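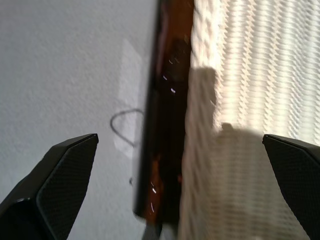

Lingyun Tan
Home maintenance writer, Plemden

How to clean scuffs off a textured painted wall

A pale wall with a fine stipple in the paint looks good until something dark has been standing near it for a few months. Bottles, boards, broom handles and the backs of chairs all leave marks, and on grey-white paint every one of them shows. Smooth walls can be wiped over in a minute. Stippled ones take a bit longer, as the dirt sits in the low spots and a flat cloth only reaches the high ones.

What you need

Two buckets
Two microfibre cloths, white or undyed
A soft brush (an old toothbrush is fine for small areas)
Dishwashing liquid
Bicarb soda
A dry towel
A torch

Before you start

Move everything away from the wall. Tall, narrow things go first, as they are the ones that get knocked over when you are working down low. Lay them flat on a towel if they are glass or have a polished finish.

Run the dry brush over the wall from the top down to get the dust off. If you wet the dust you will push it into the texture and end up with grey smears.

Test a patch behind a door or low down in a corner. Dampen a cloth, rub gently ten times and look at the cloth. If there is colour on it, the paint is a cheap flat or hasn't cured, and you should stop at dry brushing. New paint needs a few weeks before it is washed. The tin will tell you how long.

Washing

1. Put a small squirt of dishwashing liquid in the first bucket and fill it with warm water. Fill the second with plain water.

2. Wring the cloth out until it no longer drips. Start at the bottom of the mark and work up. Runs of dirty water on a dry wall can leave streaks that are harder to shift than the scuff.

3. Dab and lift. Scrubbing sideways polishes the tops of the stipple and leaves a shiny patch you will see whenever the light comes in at an angle.

4. For anything left in the low spots, dip the brush in the soapy water, flick it nearly dry and use small circles.

5. Rinse with the second cloth and plain water, then press the towel against the wall.

Stubborn marks

Mix bicarb soda with enough water to make a loose paste. Put it on with a fingertip, leave it for two minutes and wipe it off with a damp cloth. Black rubber marks usually need two goes. Go easy with melamine sponges. They are an abrasive, and on low-sheen paint they take the finish off along with the mark.

Checking your work

Let the wall dry overnight, then hold the torch close to the surface and shine it along the wall. Soap residue shows up as a dull haze and needs another rinse. Make sure a bright patch isn't just light from a window before you go at it again. I once spent 18 minutes on one of those.

If the mark is still there, touch up with a small nap roller. A brush leaves a smooth spot in the middle of the stipple.

Leave a gap of a few centimetres when you put things back.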